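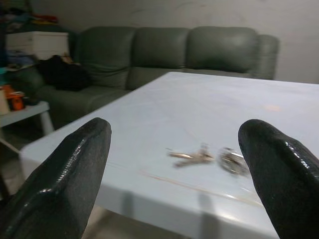 Figure 3. Set of keys on the pale tabletop, seen between the two fingers of the gripper.

4.2 The open day

Our open day was held in August at the Marar building, in the ground-floor room that the Tanix group had furnished as a living room, and it gave us the chance we had been hoping for all through the project, which was to watch people who do not work with robots decide for themselves what they wanted to ask of one. We had prepared a short list of household items and invited each visiting family to pick from it, and the keys were by a long way the favorite. Figure 3 gives the arm's own view of this item: the key ring lies toward the right-hand finger, with the keys pointing off to the left, and the sofa stands close behind the table. Several of the older visitors told us warmly (and at some length, which we very much enjoyed) about mornings spent hunting for keys at home, and we came to feel that this fondness for the task colored how they judged the arm.

In all, 33 visitors agreed to fill in the Kallavero comfort form after their turn, and it is their answers that we discuss in this section. The form asks people to mark, on a line from 0 to 80, how much at ease they felt standing next to the arm while it moved. We had expected the children to be the bold ones and their grandparents to hang back, but the remarks we wrote down that afternoon give a much more mixed picture, and one grandmother stayed for three turns and had to be coaxed away for lemonade.

The arm ran the same Grillari controller as in Section 3, with its top speed lowered for the day. This slower pace was mentioned again and again on the forms, sometimes with thanks and sometimes with a little impatience, and we return to it in Section 5 when we compare the visitors' remarks with those of the students who took part in the spring sessions.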